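Clelstead Two-Hand Kit for Student Manipulation Teams

Teaching and club equipment / Handheld collection / Kits

Overview

The Clelstead kit is a matched pair of handheld two-finger grippers with the exercise set used in the Furkik student challenge. It is sold to school robotics clubs, college lab courses and project teams that need bimanual demonstrations but do not have arms to teleoperate. One student holds both grippers and performs a household task. The recordings are then used to train a policy, which the team submits for scoring.

The kit is the standard equipment for the household track of the challenge. Teams entering the open track may use their own hardware, provided the finger opening is logged at the same rate for both hands.

Tabletop utensil exercise

Exercise B in the workbook covers long-handled utensils and a large bowl. One hand manages the utensil. The other works at the bowl on a second item of the team's choice. The exercise is meant to be run in an ordinary kitchen, on a low table, with whatever cloth and cabinets are there. Printed tablecloths are allowed and score the same as plain ones. Metal spoons are harder than they look: the shaft is thin, it turns between the fingers, and the bowl of the spoon reflects whatever lamp is closest.
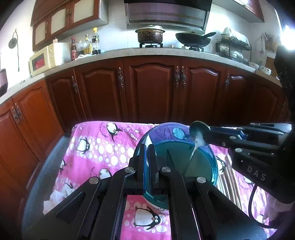
Tanveer Mengal writes that his team lost most of its first evening to the spoon rotating in the grip, and that the workbook should tell students to grasp closer to the wide end before they try anything else. He adds that the bowl should be heavy enough to stay put when a fingertip touches the rim, or the episode has to be thrown out.

Both points have been added to the June revision of the workbook. Teams holding an earlier copy can request the changed pages.

What the kit contains

Two handheld grippers, left and right
Two spare sets of finger pads
Cables and charger
Workbook with exercises A to F, instructor notes and scoring sheets
Access to the Furkik upload and review tool for one team

Bowls, utensils and table coverings are not supplied. The instructor notes list suitable sizes.

Course use

The workbook assumes a team of three or four. One student operates, one runs the session log, and the others reset the table between episodes. Roles should rotate at each exercise – operator fatigue shows up in the data as slower approaches and wider finger openings well before the operator reports it.

The sample set on the upload tool holds 811 episodes across all exercises, of which 143 are from Exercise B. It is intended for checking a training pipeline before the team has its own recordings. Sample episodes may not be counted toward a submission.

A team submission consists of the raw recordings, the session log and a short report on what was discarded and the grounds for it. Reviewers read the report first. Missing grasps, dropped utensils and operator hesitation should be labeled and left in place. Deleting them makes the log and the recordings disagree, and the upload tool will reject the batch.

Setup notes

Run the opening calibration with the fingers fully closed, then fully open, for each hand in turn. Repeat it after changing pads.

Keep the table clear of anything that could snag a cable. The cable should leave the gripper with enough slack for the wrist to turn through its full range.

Change the utensil between blocks. A policy trained on one spoon will usually fail on a ladle, where the head is broader and the contact area is different. Exercise B asks for at least one change of utensil and one change of table position per session.

Do not rearrange the room behind the table for the sake of a tidy background. Pots, bottles and dish racks are part of the household track.
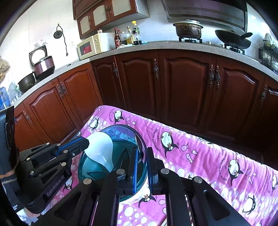
Exercise B, ladle-type utensil held over the bowl, second gripper at the bowl's right side.

Compatibility

Recordings export to the Billau and Carretero training templates used in the challenge. Other formats can be produced with the conversion script in the instructor folder. The script does not resample – teams that mix sources must align the timestamps themselves.

Ordering

Kits are supplied to schools, colleges and registered clubs. Allow up to 2 weeks for delivery during term. Replacement pads and single grippers are listed under Parts. For class sets, send the number of teams and the exercises planned, and the quotation will include the matching number of upload accounts.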